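Flostovine festival to honour veteran film composer's songs

January 5, 2025

The Flostovine music festival will return in April with an evening given over to the film songs of the late composer Ostapchuk, organisers have confirmed.

The concert will be held at the Prestico theatre, which has 500 seats. A choir and a small orchestra will perform 62 songs across two sittings, several of them not heard in public since the films were first released.

Record label Dideck is to issue a boxed set on the same night. It will be limited to 1000 copies, and 300 of these will be set aside for sale at the theatre. The recordings have been cleaned up from the original studio tapes.

Tickets go on sale at the end of the month from the theatre box office and by telephone. Concessions are available for both sittings.

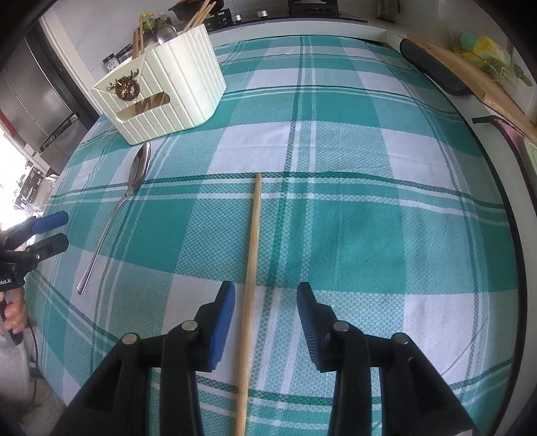 One reader wrote to say that the early songs deserved an evening to themselves, and asked whether the duets would be sung in full, as they were shortened on the last reissue. The festival said the full versions would be used.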